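Section 4. Descaling and first rinse

Read this before you plug the Lorken back in. Most of the calls we get are from folks who skipped step 2.

You need: one sachet of Flallora descaler (citric type, the powder), fresh cold water, a container for the waste water, a cloth. No vinegar — it gets into the seals and you'll taste it till October.

1. Switch off at the back. Unplug. Let it cool for 20 minutes.
2. Take out the water filter. Put it somewhere clean. If you leave it in, the descaler eats the filter and you buy a new one.
3. Fill tank to the lower line. Add sachet. Stir untill no grains left on the bottom.
4. Waste container under the spout. Should hold at least a full tank.
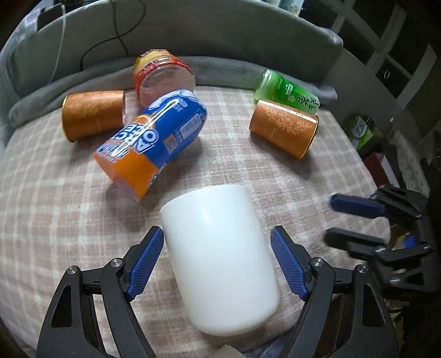

5. Plug in, switch on. Hold the Rinse and Hot buttons together for 5 seconds. Light goes amber, blinks.
6. Let go. Press Rinse once. Pump runs, stops, runs again. Pauses are normal, it's soaking.
7. When the amber light stays solid, the first part is done. Empty the waste. Careful, hot.

CAUTION: Don't open the lid while the pump is running. Don't drink what comes out. Keep kids away from the spout.

Note on hard water. If your kettle furs up fast, do this every 2 months. Soft water, twice a year is fine. The test strip is in the bag with the spare gasket. Dip, shake, wait a minute, read against the card. 4 or more pink squares = hard.

Rinsing

8. Wash the tank by hand, warm water, no soap. Refill with fresh water to the top line.
9. Press Rinse. Run the whole tank through.
10. Do it again. Yes, the whole tank. One rinse leaves a sour taste in the first few drinks.
11. Filter back in, arrow pointing down. Push till it clicks.
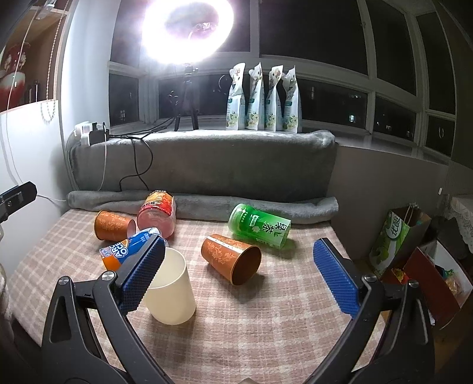
12. Hold Rinse for 5 seconds to clear the reminder. Light goes green. If it stays amber, the tank isn't seated — lift it out, drop it back in, try again.

If something goes wrong

Blinks red: pump can't pull water. Usually air in the line. Switch off, take tank out, refill, switch on, press Hot for a short burst.
Slow drip: scale still in the spout. Run steps 3 to 7 a second time with a new sachet.
Water under the machine: check the gasket on the tank valve. It folds over if you push the tank in at an angel. Pull it out flat, wet it, refit.
Powder left in the tank: water was too cold or not stirred enough. Tip it out and start over.

Older units with the Nolte valve (round grey knob on the left side): turn the knob to OPEN before step 5 and back to SHUT after step 10. Newer ones don't have it, skip.

Spare gaskets and sachets from Flistoreo, ask for Nurhan Yazıcı. Corrections to this guide go to Heledd Llewellyn. Section 5 is cleaning the milk line.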